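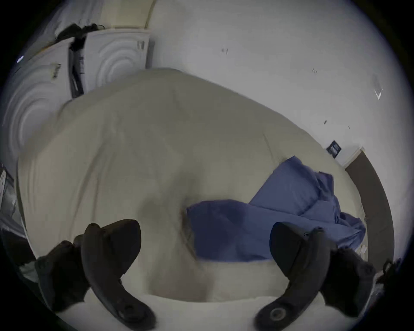
Could the death notices stay up on the website for longer than a month, a member from Zokstead asked before the meeting had properly started. Families living away often don't hear in time. Agreed to take it with item 3.

ORKWOOD AND DISTRICT FUNERAL CO-OPERATIVE
Minutes of the regular meeting, Tuesday, 7:00 p.m., Orkwood hall

1. Minutes of the March meeting
Accepted with one correction: the Zokstead cemetery gate is to be repainted, not replaced.

2. Membership and accounts
Membership stands at 320 households. The reserve account holds $3000, unchanged. An invoice of $561 from Rokik Printing for service cards and envelopes was approved for payment. The cheque goes out this week.

3. Death notices
Notices now come down after 30 days. Moved that they stay up for one year and then go to a searchable archive. Seconded. Carried, one opposed. The member opposed wanted it noted that families should be asked first. A line to that effect will be added to the arrangement form.

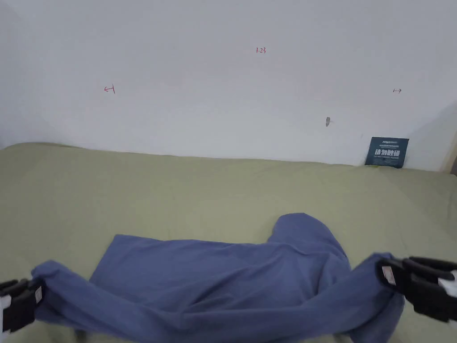
The form will also ask whether the family wants donations listed in place of flowers, and to whom. At present this is written in the margin and has twice been missed. The office will bring a draft to the next meeting.

4. Cemetery records
The Serra section has been checked against the old plot book. It has 281 plots on paper. Four do not match the markers on the ground. No sales in that section until the matter is cleared up with the township.

5. Winter burials
Discussion on whether the vault fee should be charged by the week or as a flat amount. No motion. Tabled.

6. Other business
The kettle in the reception room needs replacing. Parking along the north side was raised again, and the township will be asked for a second sign.

Next meeting same place, 7:00 p.m. Adjourned 8:40 p.m.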